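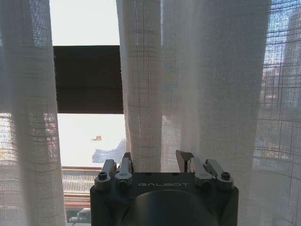 Wrist view of the gripper, sheer curtains ahead. Window work!

OK, curtain thread time. I've been rewriting our good-practice sheet for robots working near windows and I'm having way too much fun with it, so you're getting the highlights. 1/

The sheet started as half a page on the wall at Gadwood. It's now 13 rules, and 6 of them are about fabric. Fabric is hard! It moves, it's thin, and light comes straight through it.

Rule 1 is about light. Check what every camera sees with the sun behind the cloth before any arm moves. A wrist view that's lovely in the morning can be mostly glare by 3 pm, and you want to find that out standing still. 2/

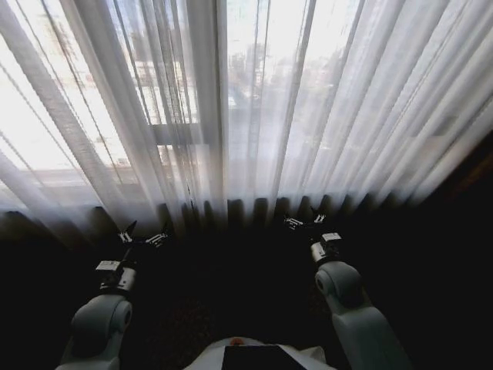 From the head: both arms out front, curtains across the window.

Rule 2: agree on a start pose and write it down. Ours says both grippers open, both in the head view, clear space between them. If you can't see both from the head camera, you don't start. Innes (our test log, not a person, people keep asking) has a checkbox for it now. 3/

Rule 3 is the one I'd put on a T-shirt. Glass is a hard stop. Set the keep-out distance from the pane and leave it alone for the whole session. We use 500 mm for any move at full speed, and closer work happens slow, with a hand on the stop button.

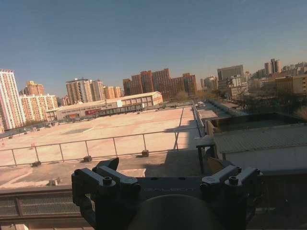 Wrist camera again, with rooftops, a railing and a whole lot of skyline.

Rule 4 came from the Ivetti folks and I love it: think about what's outside. A wrist camera facing a city is recording a city — other people's roofs, other people's windows. Decide up front how long you keep it and who can look. Put it in the session notes. 4/

Also for vision people, a bright skyline will happily eat your exposure. Lock it on the cloth if the cloth is the job.

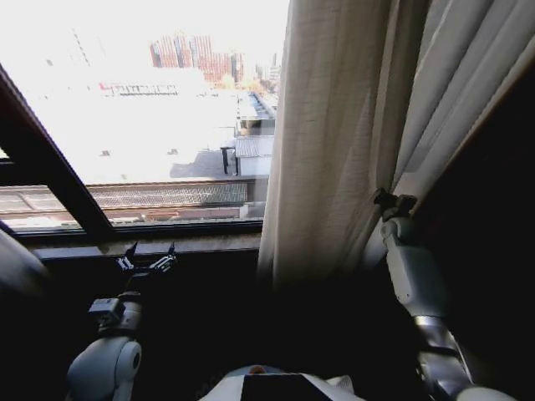 Right gripper on the curtain edge, left one open near the sill.

Rule 5: take the edge of the fabric, light grip, and set a pull limit before you touch it. Curtain rails aren't built for robot arms. If the force goes over the limit, open the fingers and back off. No second tug! 5/

Rule 6, the free arm gets a job or a parking spot. An arm with no plan near a sill is an arm you'll forget about.

We have 313 logged curtain runs under the Bolov draft so far and I'm still changing the wording every week. Next revision is due in June. If your lab has a rule for blinds, please send it, I have nothing on blinds and they scare me a little 6/6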